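Okeo two-arm bench unit with five-axis wrists
Equipment > Handling and packing > Two-arm units
10 Feb 2019, by Jucélia Cavalcanti

The Okeo is a two-arm unit from Valtivska, sold for light bench work where the parts are soft, thin or easily crushed. It is an upper body only: a torso, two arms, two jointed hands and a head with a camera in it. You put it behind a table and it works on whatever is within reach in front. There is no conveyor kit and no base on wheels, although Retamal, the distributor, will quote for a fixed plinth.

Most two-arm units at this price come with parallel jaws, and for boxes and rigid parts jaws are the better choice. They are faster and there is less to go wrong. The Okeo is meant for the other sort of job, such as bags, film, balloons, wrapping and pouches with a neck that has to be held open. These parts change shape when you touch them, and a jaw that closes on a point tends to either drop them or crease them.

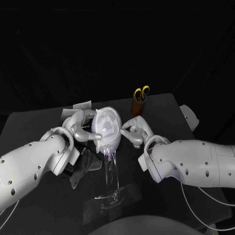 The hands are the same size left and right and can be ordered as a pair or singly. Each finger is driven on its own and the thumb swings across the palm. Grip force is set in the job file, per finger, and the lowest setting is low enough for an inflated bag. Valtivska also lists a firmer hand for tools and handles. We have not tried it.

The arms are covered in white casing fixed with small screws. A panel comes off with one size of driver, and that saves a good deal of time when a cable needs looking at. The wrist is more open than we would like. There is a window in the housing with the wiring showing behind it, and in a dusty packing room we would want a sleeve over it. Retamal sells one, in grey, at extra cost.

Reach is 418 mm from the wrist at rest to full forward extension. That is on the short side. Two arms meeting over the middle of a table need less than you would think, but anything kept at the back edge should be placed with care. A pot of pens and scissors is fine if it stands just behind the work and close to the centre. Put it in a far corner and the torso has to lean, which slows the cycle. 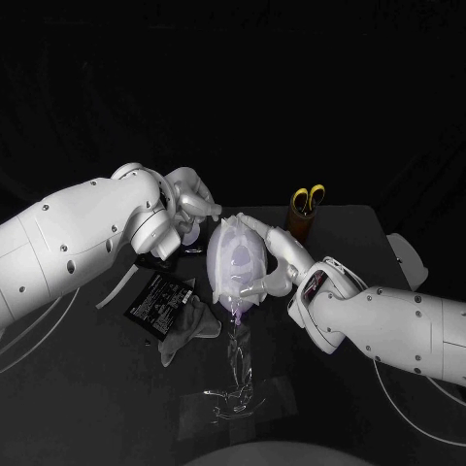
Setting up

Allow a morning. The unit arrives in 2 crates, one for the torso and one for the arms and hands, and it takes two people to lift the torso onto its stand. The arms bolt on at the shoulder. The calibration routine then moves each hand to a row of points on the table and asks you to confirm them on the screen.

A dark matt table top is recommended in the manual and we agree with it. Clear film is hard for any camera, and on a pale surface the head camera lost the edge of the sheet again and again. We changed to a dark top with a black cloth hung behind, and the number of stops went down. The lights matter as well. Keep them high and to one side, or every crease in the film turns into a bright line.

Jobs are taught by hand or with the Kivach teaching gloves, which are sold separately. Teaching by hand is slower but costs nothing extra. With the gloves you move as you normally would and the unit follows, and the recording can be trimmed afterwards. For anything where both hands hold the same part we would pay for the gloves. Trying to push two arms about at once while keeping tension on a piece of film is not pleasant.

Tools can be held as well as parts. A pen or something of that width sits well in the curled fingers, and the other hand is free to steady the bag.

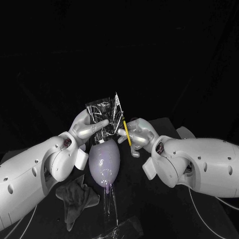 Ustyna Zhuravel takes a less generous view of the tool grip. In her shop the pen crept round in the fingers after a long run, and by the end of the shift the tip was pointing somewhere else. She cured it with a turn of rubber tape on the barrel, but thinks a unit sold for fine work should not need it. She also asked Valtivska for a job setting that re-seats the tool every so often, and was told it is planned for September.

We saw a little of the same creep, though only with smooth barrels.

Running and upkeep

Finger pads should be wiped daily and changed every 200 hours. They pull off and push on. The old ones go shiny before they go slack — change them at that point, as film starts to slide. Cables leave from the underside of each arm and need room to move, so clip them at the table edge and leave slack. One of ours caught on a towel left lying on the bench and stopped the job.

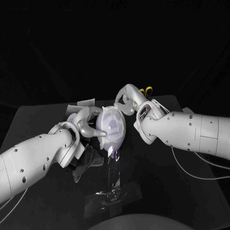

Okeo at the bench: both hands at a film-wrapped item, with clear film trailing across the table.

Noise is low. You can talk normally next to it.

Supplied with the unit: torso and stand, both arms, one pair of soft hands, head camera, controller, 3 sets of finger pads, driver, printed manual. Not supplied: table, lights, teaching gloves, wrist sleeves.

Orders and spares go through Retamal. Hands are repaired by exchange, and the old one has to be returned in its original box.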